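Room notebook, bench area and store corner
12/01/2019

Carried on with the move from the Conby unit. The two tables are now pushed together as one long desk and will stay that way until the proper bench arrives in May. The seam is not quite level. I put a straight edge over it and the right-hand top stands slightly proud towards the back. Fine for laptop work, not fine for anything that has to sit flat across both halves, so the balance goes on the side shelf for now.

Sorting of small parts started with the partitioned cardboard box. It is open at the top and things hop between compartments when it is carried, so please slide it and don't lift it. Order from the back row forwards: M3, M4, M5, washers, then the odd ones. Anything without a known thread goes in the front row and gets measured when there is time. 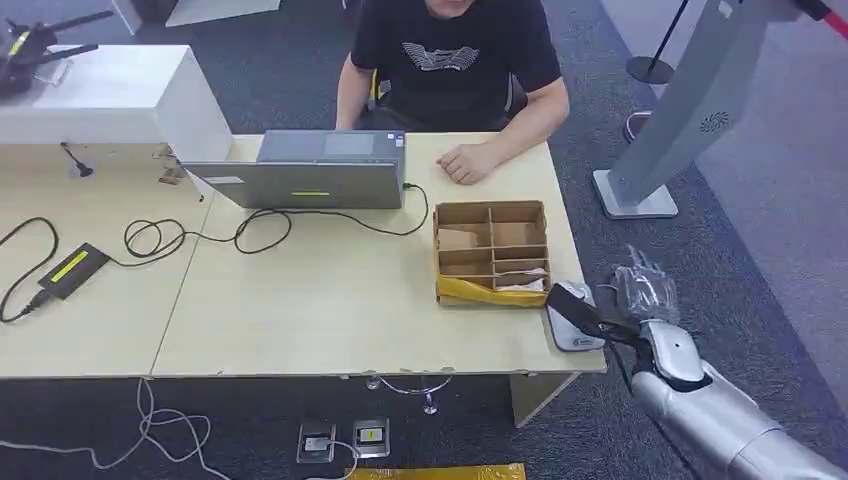 The Grullby drawers are meant to replace the box eventually. We ordered the 19 drawer unit and the supplier confirmed it, but the delivery note says the runners come separately. Don't start filling the drawers before the runners are in. Labels are to be written with the thick pen, part first and length second, same as on the old cabinet.

Power at the desk: one double socket on the wall side and one extension. Added up the plates of everything that usually runs there and got 800 W with the soldering station on. The extension is rated at 2000 W fully unwound, so there is room, but the fan heater is not to go on it. The heater has its own socket by the door. All sockets tested at 230 V this morning, nothing odd.

Leads are still too long for the desk. I would like a tray underneath, screwed to the left table only so that the two can be pulled apart again. Have asked Unex for a price on slotted trunking in grey. If it is dear we use hooks.

Floor next. The carpet stays, that was settled with the landlord, so the question is how to keep it fit for use with people dropping swarf and flux on it. Vacuumed the whole strip from the door to the back wall twice. The first pass filled the bag. There is an old glue mark near the door which does not come out with soap or with white spirit, and I have stopped trying.

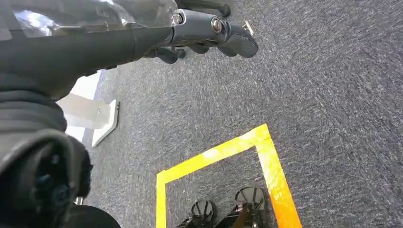 Dust sheets are the other half of it. The cotton ones from Conby shed lint and I don't want them near anything with joints or bearings, so they go to the paint shelf. Clear plastic is better for the kit that stays out, and the crinkled piece lying over the upper side of the dark arm is the sort I mean, since it can be pulled off in one go. It does slide about if it is only laid on. Cut the next lengths longer so they hang well down on both sides, and fold the cut edge under. No tape on painted or rubbery surfaces, it leaves a line that takes half an hour to get off.

The roll of sheeting lives upright behind the door. Knife on the hook above it, blade in.

Acharya mats: the sample came, black, ribbed on top, with a smell. It has been airing in the corridor. If it has calmed down by next week I will try it under the front edge of the desk and see whether the chair rolls over the lip. Otherwise it goes back, the return slip is in the red folder. 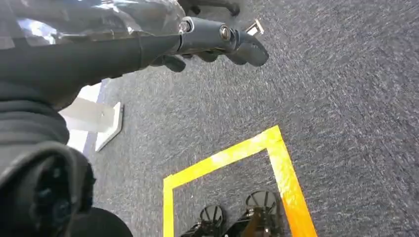

Chairs we have enough of. The one with the wobbly gas lift is marked and should not be used by anyone until the part comes.

Still open:
Runners for the Grullby unit, chase again.
Shim under the left table, thin ply or folded card, to bring the seam level.
Second bin for offcuts of plastic, kept apart from the paper.
Price from Unex.
Move the first aid box lower, it is above reach for half of us.
New vacuum bags, the last one is in the machine.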